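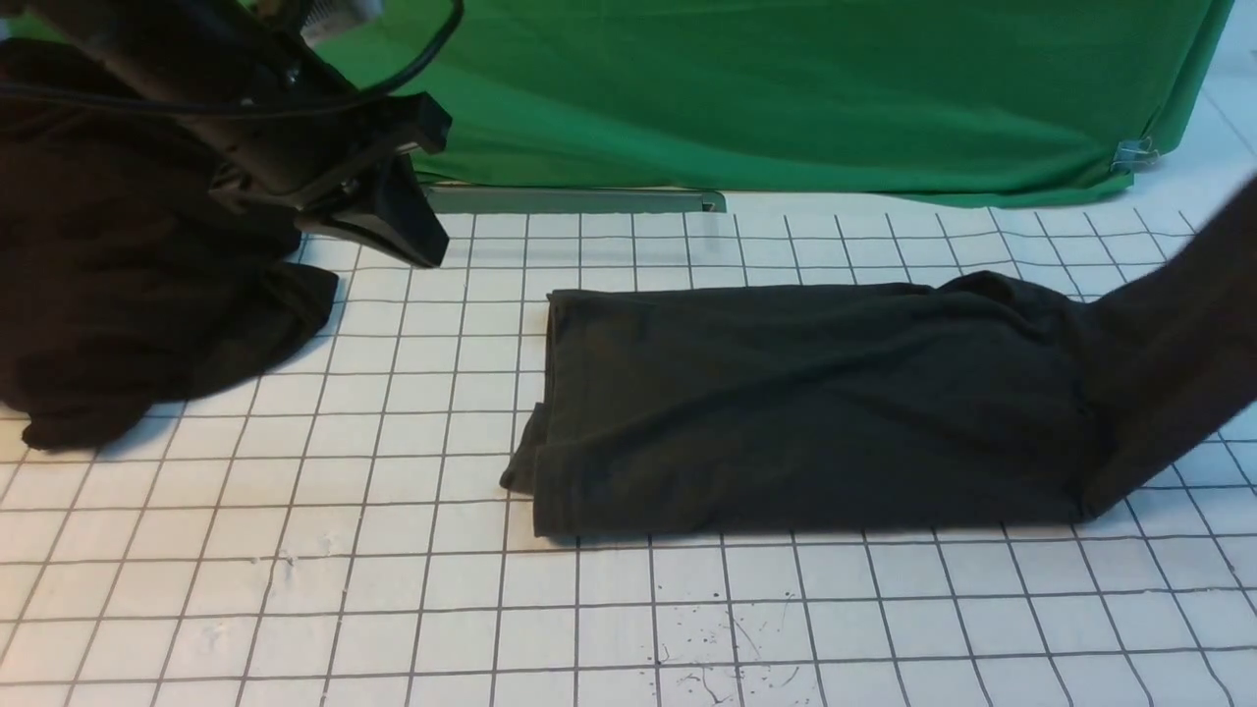 Black robot arm with parallel gripper and dark cloth, over a white surface marked with a grid.

Tindunel (uncrewed surface vessel)

Home | Contents | Categories | Random article | Sign in

Tindunel is a small uncrewed surface vessel built for harbor patrol, coastal survey and mine-hunting support. It was developed by the shipbuilder Plidimlow, with sonar equipment supplied by Biredar. The vessel can be operated by remote control from a shore station or a larger ship, or can follow a planned route under the supervision of an operator.

Background

Plidimlow began work on the design after the loss of a contract for crewed patrol launches left its smaller yard without orders. The company already held a hull form that had been used for pilot boats, and its engineers proposed shortening it and removing the cabin. The first study assumed a diesel engine and a single operator on board for harbor transit. The seat and steering position were later dropped, and the space was given over to fuel and electronics.

Biredar joined the program as a partner at the end of the study phase. Its towed sonar had been designed for larger ships and had to be repackaged to fit the aft deck. The winch proved to be the most difficult part of this work. The original unit was too heavy for the stern, and the replacement, which used a narrower drum, required a thinner tow cable.

Design

The hull is made of welded aluminum and is divided into five watertight compartments. The forward compartment holds the batteries for the navigation and communications equipment. The engine is mounted amidships and drives a single waterjet. A folding mast carries the radar, two cameras, the navigation lights and the radio antennas. With the mast lowered, the vessel can be carried on a standard trailer and launched from a slipway or by crane.

The aft deck is fitted with a common mounting rail, which allows the mission equipment to be changed without removing the deck plates. Three equipment sets have been offered: the Biredar towed sonar, a survey set with a hull-mounted echo sounder, and a patrol set with a loudspeaker and searchlight. No armed version has been offered for sale.

Control system

The control software, known as Tarar, was written by a separate division of Plidimlow and is also used on the company's training boats. The operator sets a route and a list of areas to be avoided, and the vessel then adjusts its course and speed to keep clear of other traffic. If contact with the control station is lost, the vessel slows, holds its position for a set period and then returns to an agreed recovery point. The length of the holding period is chosen before launch.

Early versions of Tarar had difficulty with small wooden boats, which gave weak radar returns. An update combined the radar picture with images from the mast cameras. Rafia Arain, who led the software division during the trials, described the change in a conference paper as "the point at which we could leave the harbor without an escort."

Trials and service

Sea trials began in March and were carried out in two phases. The first covered handling, towing and recovery in sheltered water. The second took place offshore and included night operations and work in moderate seas. In total, the prototype logged 594 hours under way. The report on the trials recommended a larger cooling-water intake, a stronger mast hinge and a change to the shape of the bow fender, all of which were adopted for the production version.

Production vessels are built in pairs and share one control station. An initial order for 2 vessels was followed by a larger order that included spare winches and a training package. Operators complete a classroom course before moving to supervised work at sea. The course was shortened after the first class, and the section on manual towing was moved to the practical stage.

Reception

Comment in the trade press was generally favorable, although several writers questioned the limited endurance of the vessel when towing. Plidimlow has stated that a larger fuel tank could be fitted at the cost of some deck space. Others noted that the common mounting rail was not compatible with equipment made for competing boats, and that buyers would therefore depend on a small group of suppliers. An adapter plate was later added to the list of options.

General characteristics

Type: uncrewed surface vessel
Builder: Plidimlow
Hull: welded aluminum
Propulsion: one diesel engine, one waterjet
Range: 81 nautical miles when towing
Maximum speed: about 40 knots without tow
Crew: none

See also

Mine countermeasures vessel
Towed sonar
Waterjet propulsion

This page was last updated in March.

This site uses cookies to remember your reading preferences. By continuing to browse, you agree to their use. Accept | Manage settings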